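Search
Search this site
Go

A morning at the Lockyer open day

I finally got myself to the Lockyer open day in February, after missing it two years running, and I had such a good time that I stayed until they started stacking the chairs.

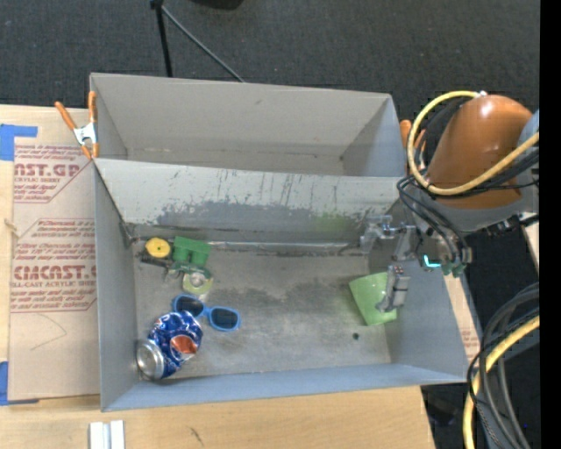
Anyway, I got in a little after nine and went straight for the sorting tables (my favorite part, always). Tayla Wihongi was showing people around and she let us take as long as we wanted. I'm a sucker for a bin of odds and ends! A crushed soda can, blue sunglasses, bits of toys, a light green cup sort of thing, all in one gray bin that is clearly scraped and scuffed all over. I could have stood there all day.

Tayla told us they keep 98 bins going through the busy months, and up to 400 people come by for the open day. The hallway felt like it, too. I got stuck behind a stroller outside the Ekura room and ended up chatting with Tiburcio Tapia about parking, of all things. He says use the Arley Street side. I did not, and I walked a long way.

Coffee was 99 cents and pretty decent. The cookies were gone by eleven, so go early if you care about cookies. I bought four raffle tickets and won nothing, but I'm going again next year and I'm bringing my sister.

Recent posts
The Drokel flea market, rain and all
Lunch by the Arley bridge
What I pack for a day trip

Last updated in February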